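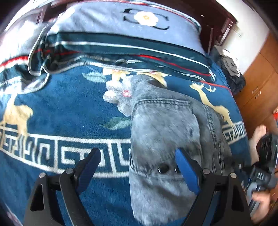
Home Columns Letters Archive Subscribe

In Defense of the Mended Knee
By Shafiq Howlader
October 26, 2025

My grandmother kept a cookie tin of buttons on the shelf above her sewing machine, and when I was small I believed it was the most valuable thing in the house. She would let me run my hands through it while she worked, and if I asked nicely she would tell me where a button came from: my uncle's school coat, a dress she had worn on the boat, a cushion the dog got hold of. I have the tin now. I've been thinking about it a great deal this fall, mostly because I have finally learned, at an age I won't print, how to sew a patch on a pair of pants so that it stays there.

The man who taught me is Wojciech Sikora, who runs the alterations shop on Kalinowski Street, in a building that went up in 1905 and still has the old brass rail in the window. I went to him in March with some work pants that had blown out at the knee, and I asked him what he would charge. He told me, and then he looked at me for a while and said I had two hands, didn't I? So I pulled up a stool. I have been back so many times since that his wife has started setting out a second cup.

Now, I know the case against all this, and I'd like to be fair to it. A new pair of pants can be had for less than an hour of a good tailor's time, and most people I love come home tired. My sister raised three boys and she tells me, quite rightly, that she would have thrown a shoe at anyone who suggested she darn their socks. I don't want mending to become one more thing for people to feel guilty about in the evening. We have plenty of those already!

But I do think we gave something up when we stopped teaching it. At my junior high we all took a term of home economics, boys too, and you came out of it with a crooked apron and the ability to put a button back on. The Jevalley schools dropped that class years ago, and I understand the room is used for storage. When I wrote to the district in the spring I got a very polite letter back about scheduling. I would gladly trade a few weeks of whatever is being scheduled for a box of needles and somebody patient to stand at the front.

What I'd like people to have is the choice. If you can't fix a seam, then a split seam makes the decision for you, and out the thing goes, even if you were fond of it, even if it had finally gone soft in the places you wanted it soft. I have a jacket that has been with me through two jobs and a funeral, and the lining is more my stitching than the factory's by now. It is lumpy under the left arm. I wear it 360 days of the year (the other five it's simply too hot), and I have never once been sorry I kept it.

Wojciech says my stitches are getting smaller. He also says they could be smaller still, and he has given me a shirt collar to practice on before I come back.

Contact the editor | © 2025 Jevalley Columns | Back to top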